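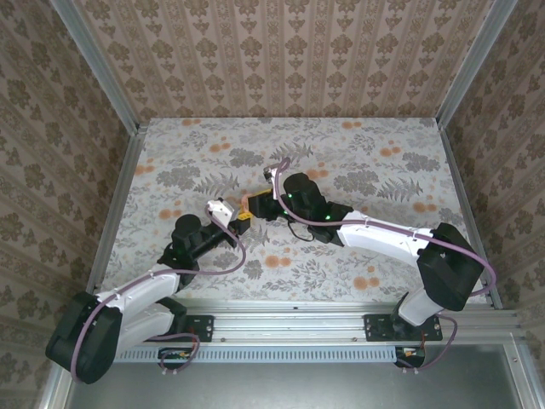
Yến Ngô writes that a floral table cover hides anything smaller than a walnut, and asks whether Zistomside still recommends one for sorting buttons, beads and counters. We do, with some conditions. A short thread follows.

1. Choose a pale ground. The Hà pattern has gray ferns and orange blossoms on off-white, and most of the surface stays light. Small orange or yellow pieces are best kept away from the blossoms.

2. Smooth the cover fully before work begins. A fold will catch a flat counter and tip it on edge.

3. Keep the middle of the table for the pieces in hand. Everything else belongs in a tray or a lidded box. Members borrowing the Zimia sorting kit will find 14 trays inside; please return all of them.

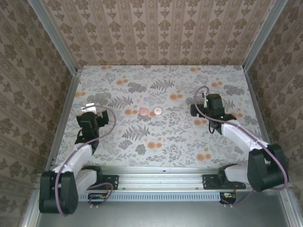
4. Compare similar colors side by side. Copper pink and pale pink are easily confused when the pieces are at opposite ends of a table — placed next to each other, they separate at once.

5. Glossy counters pick up highlights from overhead light. Tilt the lamp, or move the piece a little, before deciding on its color.

6. Plain covers remain available on request. Sơn Mạc at the Kerkard desk handles exchanges, and a loan runs for three weeks. The updated care sheet was posted on Tuesday, March 21, 2023.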